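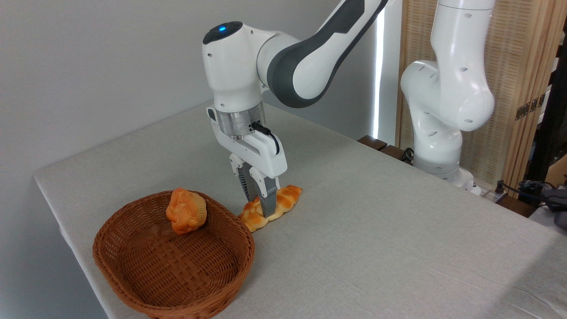 Ticket 7100: Breakfast table, bread basket complaints
Site: Skerden guest house, ground floor
Opened by: Front of house
Handled by: Suleiman Ibrahim
Status: Open
Priority: Low (was High, I changed it)

Reported problem
Guests say the bread from the basket is stale by mid-morning and the tablecloth "always looks slept in". Front of house blames the new wicker basket and wants it swapped for the Trendow lidded bread box, 3 of which are apparently sitting in the stock room already. I note that the boxes were ordered before anybody complained about the basket.

Entry, 1/18/22
Went to look at the table. The setup is an oval-ish wicker basket, reddish brown, on a pale grey cloth. One braided roll was on the cloth beside the basket and a muffin was on its side up against the rim. So when someone tells me the basket dries out the bread, my first question is how much time the bread spends in the basket. A roll lying out on a tablecloth will go hard whichever container is next to it.

Asked the kitchen when the rolls come out. First answer was 7. Second answer, from a different person, was "depends". Asked for it in writing. Still waiting.

The weave has gaps in it, so air does get in from the sides. I accept that much. The old basket was wicker as well and no ticket was ever raised about that one.

Test 1
Two rolls from the same batch, one in the basket with a napkin folded over it, one in a Trendow box with the lid shut. Left both for 3 hours. The basket roll had a dry crust and was fine inside. The box roll was soft all the way through and the crust had gone like damp cardboard. Front of house counted this as a win for the box. I wouldn't eat either by choice but I'd take the first one.

Test 2
Same again with muffins. I could not tell them apart. Front of house could, though only after being told which was which, so I have left that result out.

Comment from front of house
"The Polák leaflet says wicker should always be lined. Can we at least try a liner?"

Reply
Yes, and it is a lot cheaper than changing the whole table over. Polák also sell liners, so I'd read the word "always" with that in mind. Please use one of the plain cotton napkins we already have. Line the bottom, bring the corners up over the rim, fold them back across the bread. If it works we don't need to buy anything.

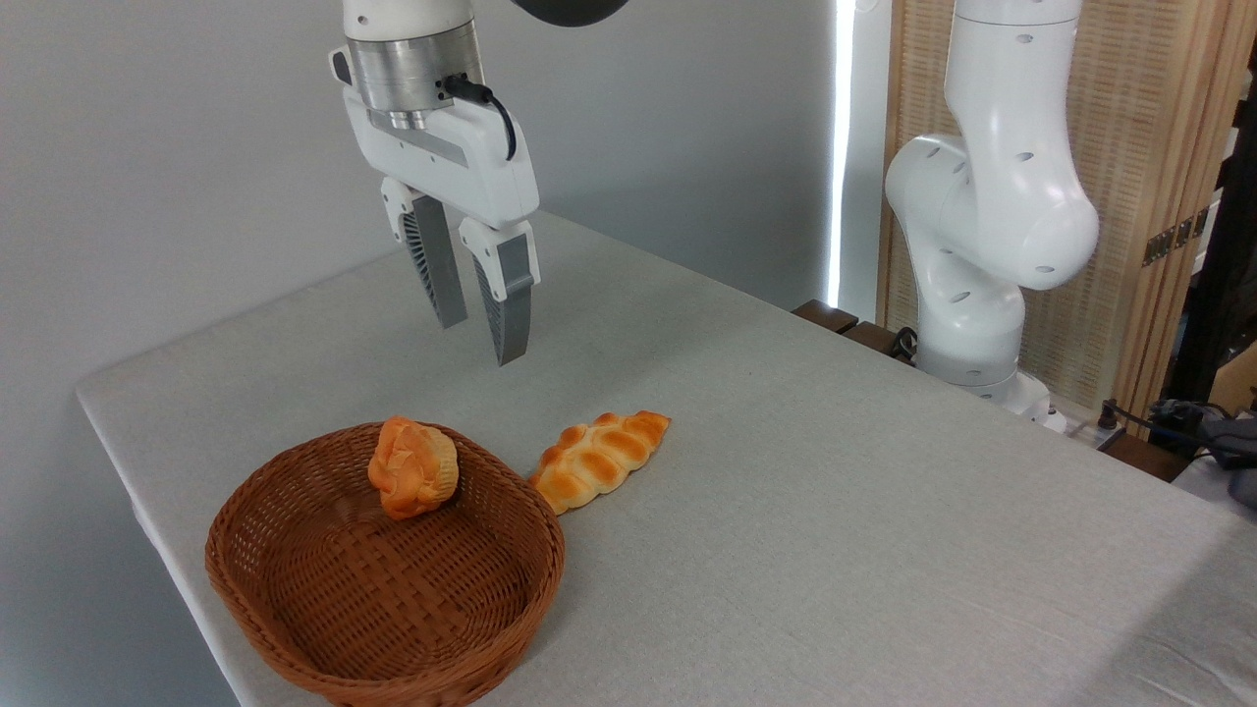

The other half of the complaint is the cloth. It does have creases and faint wrinkles in it, I'm not disputing that. What I doubt is the suggestion that this is a fault in the fabric. Urnach, who do our laundry, say the cloths are pressed flat and then folded by us. We say they arrive folded. One of these is wrong and I would like to see a cloth come off the van before I write to anyone about a refund.

Also, please look at where the bread goes when the basket has all that room in it. The middle was bare. A muffin propped against the side will end up on the cloth the first time a guest reaches across, and then we get crumbs and a second complaint. Put things flat in the bottom.

Still to do
Kitchen to give one baking time, in writing
Napkin liner to be tried for a week, same basket
Someone other than me to check the cloths on delivery
No more boxes to be ordered before this is closed

Comment from front of house
"Liner in since yesterday. Bread seems better. Can we close this and use the boxes for the scones?"

Reply
One day isn't a week, and "seems" was also the word in the first complaint. The scones need their own ticket. Leaving this one open.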